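片づいていない机の弁護

ジェニリン・ナバロ

日本に来て最初に覚えた片づけの言葉は「とりあえず」でした。とりあえずここに置く。とりあえず箱に入れる。会社の先輩たちは、会議の前になると机の上のものを全部、とりあえず大きい箱に入れていました。机はきれいになります。しかし箱の中は、次の日もその次の日も同じままでした。

私はこの文章で、机の上に少しものが残っている状態を弁護したいと思います。片づけの本を書く先生方には怒られるかもしれません。私の日本語は完全ではないので、言い方が強すぎるところがあったら許してください。

出しておくものと、隠すもの

私が通っている共同の作業室は「プリクム」という名前です。月に4000円払うと、平日の夜に使うことができます。そこには壁に紙が貼ってあって、「使い終わったら机の上には何も置かないでください」と書いてあります。最初の半年、私はこの決まりをとてもまじめに守りました。飲み物もペンも、全部かばんに入れて帰りました。

そして、よく忘れました。かばんの底でペンは行方不明になり、開けたお菓子は一週間後に、粉になって見つかりました。見えないところに入れたものは、私の頭の中からも消えてしまいます。これは私だけの性格の問題でしょうか。友人のロサリンダ・バウティスタに聞いたら、彼女も同じだと言いました。彼女は買ったストローの場所がわからなくなって、同じものをまた買ったそうです。一袋170円ですから大きな損ではありません。でも、引き出しの奥から古い袋が出てきたときの気持ちは、値段では計算できないと言っていました。

机の上にあるものは、まだ終わっていないことの印です。飲みかけのお茶があれば、飲むか捨てるかを決めなければなりません。袋のお菓子も、ペンも同じです。片づけの本では、こういうものを「ノイズ」と呼ぶことがあります。私はむしろ、メモに近いと思っています。字で書かないメモです。

もちろん、何でも置いていいという意味ではありません。私の父の机は、紙の山で木の色が見えませんでした。母は一度その山の重さを量ろうとして、途中であきらめました。あれはもうメモとは言えません。大切なのは、手前が空いていることだと思います。ものが奥に寄っていて、自分の前に腕を置く場所があれば、その机は働くことができます。
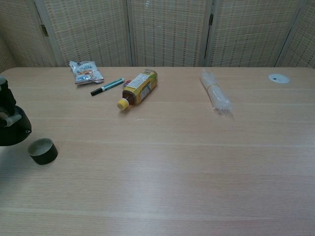
手前を空ける、という決まり

黄色いラベルのボトルが横になっていて、ペンは斜めで、ストローの束は透明な包みに入ったままです。お菓子の袋はくしゃくしゃです。お客さまを呼ぶ机ではないでしょう。けれども、ここでノートを開くことはすぐにできます。私はこのくらいの机を見ると、安心します。

細かいことを言えば、ボトルは立てたほうがいいと思います。これは私も譲れません。ふたが閉まっているように見えても、横にしたボトルは転がりますし、もし少しでも漏れたら、となりの紙が全部だめになります。私は一度、翻訳の原稿を麦茶で失いました。96ページありました。パソコンにデータはありましたが、手で書いた直しは戻ってきませんでした。

ですから、私の提案は「何も置かない」よりも少しゆるくて、「とりあえず箱に入れる」よりも少しきびしいものです。机の手前の半分には、今使っているものだけを置きます。奥の半分には、今週中に決めるものを置いてもかまいません。液体は立てておきます。金曜日に奥のものを見て、使うか、しまうか、捨てるかを決めます。それだけです。

きれいな机は誰のためか

去年の10月、プリクムの運営の人に、この提案を手紙で出しました。返事はていねいでしたが、だめでした。ほかの利用者が嫌がるから、という理由です。それはよくわかります。共同の机では、私のメモは他の人にとってただのゴミに見えます。知らない人のお菓子の袋のとなりで仕事をしたい人は、あまりいないでしょう。この点では、私は負けを認めます。

しかし、家の机まで共同の机のように扱う必要があるでしょうか。雑誌を開くと、家の机の写真にはノートパソコンと小さい植物しかありません。その人はどこで爪を切って、どこで薬を飲んで、どこで子どもの書類に印鑑を押すのでしょう。私は心配になります。私の国の家では、食事の机が全部の机でした。宿題も、豆のさやを取るのも、電気代の計算も、同じ板の上でした。夕ごはんの時間になると、みんなが自分のものを奥に押しました。捨てたり隠したりはしませんでした。食べ終わると、また手前に引き寄せました。

「奥に押す」という動作を、日本語で一つの言葉で言えるかどうか、私はまだ知りません。「寄せる」が近いと先生は教えてくれました。片づけると散らかすの間に、寄せるがあります。私はこの言葉が好きになりました。

今夜も、私の机の奥には封を切った飴の袋と、色の出なくなったかもしれないペンがあります。ペンは金曜日に試します。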